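Section 4. Getting the Room Ready for the Troltis Dehumidifier

Applies to Troltis basement models 128 and 172. If you have the older 214, the drain fitting is on the other side and the fan runs louder. Everything else in this section still holds.

Most people open the box, plug the unit in, set it to the lowest number and wait for the smell to go away. Two weeks later they call Hayes to say the unit is broken. Usually the unit is fine and the room is the problem. Read this section before you carry anything downstairs.

4.1 Find out if you need it

A dehumidifier takes water vapor out of the air. It will not fix a leaking pipe, a blocked gutter or a crack that lets in groundwater. The box says "ends basement damp," and we asked for that to be changed. Until it is, please treat the line as advertising.

1. Tape a square of clear plastic sheet to the bare floor. Seal all four edges.
2. Tape a second square to an outside wall, low down.
3. Leave both for three days. Keep the basement door shut as you normally would.
4. Check which side of each sheet has water on it.

Water on the room side means the air is damp and the unit can help. Water on the side facing the concrete means moisture is coming through the slab or the wall. The unit will still run, and it will still fill its tank, but you will be paying to dry out the yard.

Note: Three dry days in March prove very little. If the basement only smells in summer, run the test in summer.

Note: Paint-on sealers such as Plikau are sold as a cure for wet walls. We have seen them do well on sound concrete with light seepage. We have also seen them come off in sheets. If you have already used one, look for bubbles before you trust it.

4.2 Measure humidity for yourself

The Troltis has a built-in sensor, and it reads the air passing through the unit. That air is some of the driest in the room. Do not take the front panel as the last word.

1. Buy two cheap humidity meters. One is not enough; there is no way to tell whether it is wrong.
2. Put them side by side for a day. If they disagree by more than a few points, return one or both.
3. Place one meter in the far corner at floor height and the other on a shelf near the middle of the room.
4. Write down both readings morning and evening for a week before you switch the unit on.

The week of readings is dull and most owners skip it. Without it you will have no idea whether the unit has done anything, and "it feels drier" is worth very little from a person who has just spent the money.

4.3 Clear and check the floor

Anything stored flat on concrete traps moisture under it. Cardboard is the worst, followed by carpet with a rubber back. Move it all before you start.

1. Lift every box, rug and mat. Look at the underside of each one.
2. Throw out cardboard that has gone soft. Drying it does not get rid of the smell.
3. Sweep, then vacuum. Dust ends up in the filter.
4. Wash off any white powdery crust with a stiff brush and plain water. These are salts left behind by water leaving the concrete. If the crust is back within a month, go back to 4.1 and be less hopeful.
5. Leave the floor bare overnight.

Caution: Do not sweep dry mold. If you find a patch larger than a dinner plate, get advice before you disturb it. Running a fan across it will spread it through the house.

4.4 Raised floor panels (optional)

Groston and other makers sell plastic floor panels meant to hold stored goods clear of the slab. Dealers like to add these to a dehumidifier order. You do not need them for the unit to work, and the warranty does not depend on them, whatever you were told in the store. They make sense if you plan to keep boxes on the floor. If you own shelves, use the shelves.

Before you buy, check three things. The first is whether air can get in under the edges once the panels are down, as some designs close off the gap they were bought to create. The second is whether you can lift one panel from the middle without taking up a whole row. The last is the load figure. A panel marked for 1,000 pounds has probably been tested with the weight spread evenly on a flat steel plate, and your chest freezer stands on four small feet.

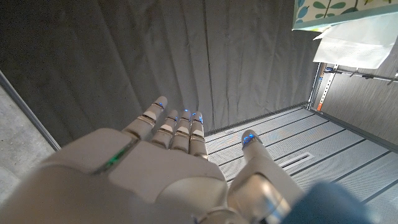

Figure 4-2. Ribbed floor panel, pale gray, from above.

Surface pattern is mostly a matter of taste. A raised pattern is said to give better grip. It is also harder to mop, and grit settles into it. Color makes no difference to how dry your basement gets, although one catalog we looked at comes close to saying so.

To lay panels:

1. Start in the corner farthest from the drain.
2. Leave a gap at every wall, wide enough for a finger. The makers' own sheets differ on this, so follow the larger figure if yours gives two.
3. Join the panels by hand. A mallet is fine for a stubborn one, but if every joint needs it, the floor is uneven and the joints will open again.
4. Leave the floor drain uncovered, or cut a hatch above it that can be opened without tools.
5. Stand the dehumidifier directly on the concrete. On hollow panels it will buzz.

Note: Lift at least one panel every season and look under it. A raised floor hides a puddle very well.

4.5 Close up the room

Running the unit with a window open is the most common mistake we hear about. "Fresh air" is good advice for a bedroom. In a humid summer the outside air carries more water than the basement air does, and the unit will run day and night trying to dry the neighborhood.

1. Shut all windows and vents. Check local rules first if there is a furnace or water heater that burns fuel in the same room; those need an air supply and it must not be blocked.
2. Check the dryer hose, if there is one. A hose that has slipped off the wall outlet can put more water in the air than the walls do.
3. Fit a sweep to the bottom of the stair door.
4. Seal gaps where pipes come through the wall. Foam is fine. So is caulk. Special "moisture foam" costs more, and we have not been able to find out what is special about it.

Caution: Never block, tape or narrow the air supply or flue of a fuel-burning appliance. If you are not sure which opening is which, leave all of them alone and call a heating contractor.

4.6 Place the unit

1. Let the unit stand upright for a full day if it traveled on its side. The delivery driver will say it did not.
2. Set it on a level, bare part of the floor, near the middle of the room if the cord allows.
3. Keep the air inlet and outlet clear. An arm's length on each side is a fair rule.
4. Plug it straight into a grounded outlet. No extension cord, no power strip, no timer plug.
5. If you are using the hose, run it downhill all the way to the drain with no loops. Pour a cup of water through it first and watch it come out of the other end.
6. If there is no floor drain, use the tank. You will have to empty it. The word "automatic" on the carton refers to the shutoff when the tank is full.

Note: The pump kit sold separately is useful if the nearest drain is higher than the unit. It is one more thing that can fail, and when it does, the tank fills and the unit stops without much of a fuss. Check it weekly.

4.7 First run

1. Set the target to 50 percent. Lower settings cost more to run and do little for stored goods. Very dry air can split old furniture.
2. Set the fan to high.
3. Leave the unit alone for two days. The first tanks will fill fast. This is the damp coming out of boxes, wood and plaster — it tells you nothing yet about how the room will behave later.
4. After two days, read your own meters and compare them with your week of notes from 4.2.
5. Once the far corner has held steady for a week, change the fan to low.

If the far corner has not dropped at all after a week, do not buy a second unit yet. Check the windows, then the dryer hose, then the plastic-sheet test again, in that order. The Hayes service line will ask for those three results before sending anybody out, and a visit that finds an open window is charged at the full rate.

4.8 What the coverage number means

The carton gives a floor area that the unit is said to cover. It was measured in a closed test room with the air kept warm. Basements are cooler, and the unit pulls less water from cool air. Expect less than the carton promises, and much less in winter. If the room drops below the minimum operating temperature given in Section 2, switch the unit off. Frost on the coils means it has stopped drying the air and is only using power.

Smart-home control is covered in Section 7. It can tell you that the tank is full. You will still have to go down the stairs and empty it.

Section revised 2018-12-25. Continue to Section 5, Cleaning the Filter and Tank.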